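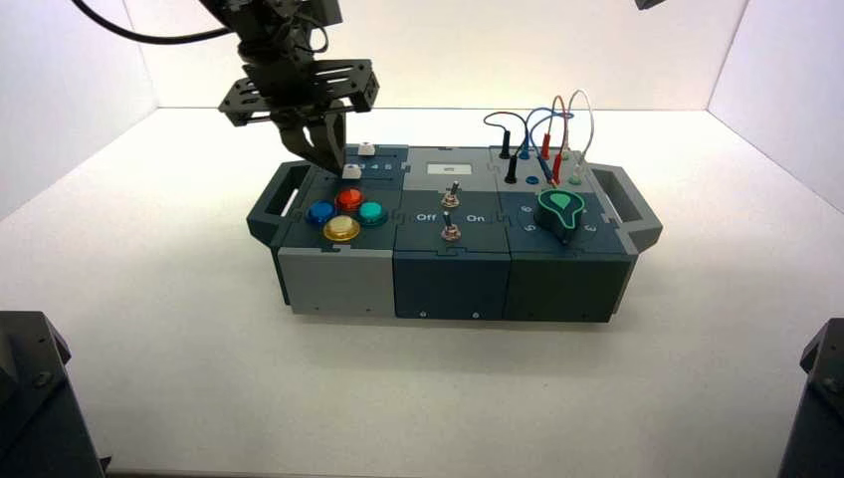
Chapter 4: Controls and Displays

Ruairi Matheson
Oct 23, 2022
Reading time: 18 minutes

A control is any part of a device that a person moves in order to change what the device does. A display is any part that tells the person something back. Most equipment has both, and this chapter treats them together.

We begin with the simplest control, the push button. A button has one movement and usually one job. Where several stand close together, as on a practice board, they are told apart by colour and by position. A diamond layout with blue on the left, red at the top, a green or teal on the right and yellow at the bottom can be learned in a few minutes and then used without much looking.

Sliders differ from buttons in that they can be left at any point along a track. For this reason they are often given a printed scale. The reader should note where the scale is placed, and whether one scale has to serve more than one slider.

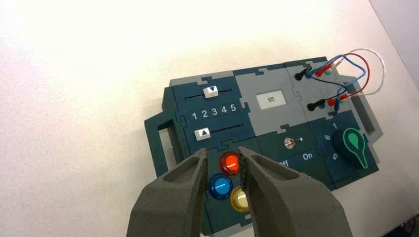
Figure 4.1 Two sliders sharing a scale from 1 to 5. The display reads 05.

A scale shared in this way saves space on the panel, but the user must know which edge of each knob to read from. A small triangle on the knob, pointing towards the numbers, settles the matter.

Toggle switches are used where a setting has to stay put. The lever shows its own state, provided the two ends are labelled. "Off" and "On" are the usual words. Section 4.3 looks at what happens when a label is missing or is hidden by the hand.
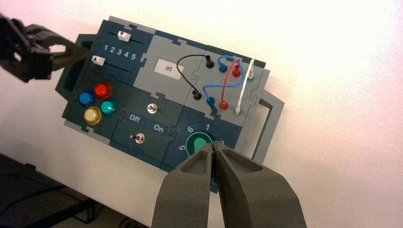
Patch cables are the last group. Each cable joins two sockets, and the user follows a connection by eye from plug to plug. Coloured leads make this easier, though long loops that cross one another can still be misread. In Exercise 4.2 you will trace a set of leads on paper before touching any plug. Allow 40 minutes for it, and keep your tracing for use in Chapter 5.

4.1 Push buttons

A push button may be momentary or latching. A momentary button acts only while it is held down.

Last updated: December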